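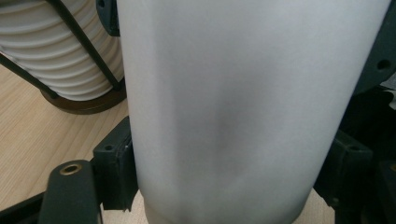
the white one, from the side

haltby_end
ok so who else was at the Sotero ground last night. promoted. 51 points, two games left, and I still dont believe it. My voice is gone. Dad has been going since before they built the east stand and he just sat there with his scarf over his face for ten minutes

Row_K_Mike
Was there. Attendance given as 2,025 and I'm telling you there were more. No way. People standing on the steps all down the clubhouse side

gatepost
2,025 is what went through the turnstiles. Kids under ten don't get counted, never have

Row_K_Mike
Still. Felt like more than 3,000 when Dehghan scored

mahtab_g
Hi all, Mahtab Ghorbani here from the supporters club. Two things. Parade is on for July, not this month — council needs the notice. Route is Talebi Road down to the square, same as the cup year. And please do NOT walk on the field to get your piece of turf, the ground crew has asked nicely once already

haltby_end
July?? everyone will be at the beach

tallsue
Agree, July is silly. You celebrate when it happens. By then half the squad will have signed somewhere else

mahtab_g
I know. We asked for sooner. It was July or nothing

gatepost
I'd have taken nothing and a good party in the clubhouse tbh. Parade for second tier promotion is a bit much. We haven't won the title yet, Sameo can still catch us

Row_K_Mike
oh here we go

gatepost
They can though. Level on games, we lose both and they win both, its theirs

tallsue
Who cares, both go up. I waited my whole adult life for this and you want to check the goal difference

haltby_end
Can we talk about the goal. Gholamreza Dehghan, left foot, from out there. He doesn't even have a left foot

Row_K_Mike
Keeper should of had it. Still the best goal I've seen at our place

gatepost
Best goal was the header against Sameo, the rainy one. This one took a deflection

haltby_end
No it didnt

gatepost
Watch it again. Clips the center back's knee

tallsue
Watched it maybe twenty times. There's a tiny something. Don't care, it's his goal

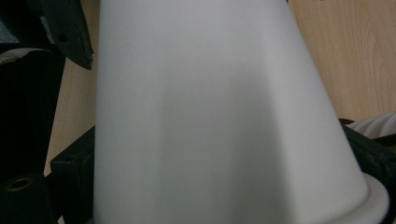
a white one, tilted a bit

mahtab_g
League has given it to Dehghan so that's settled. Also coaches for the last away game: two going, both leave from the Talebi Road lot at 9:30 am. First one is full. Names to me by message please, not in this thread, I lose them

Row_K_Mike
Put me and my brother down

mahtab_g
Message, Mike

Row_K_Mike
sorry. sent

haltby_end
is dad ok with the steps on those coaches, anyone know? His knee's bad

tallsue
Steps are steep on the older one. Ask for the second coach, front seat. I'll swap if hes stuck

haltby_end
thanks Sue. he says he's bringing the drum

gatepost
Then I'm on the first coach

mahtab_g
First coach is full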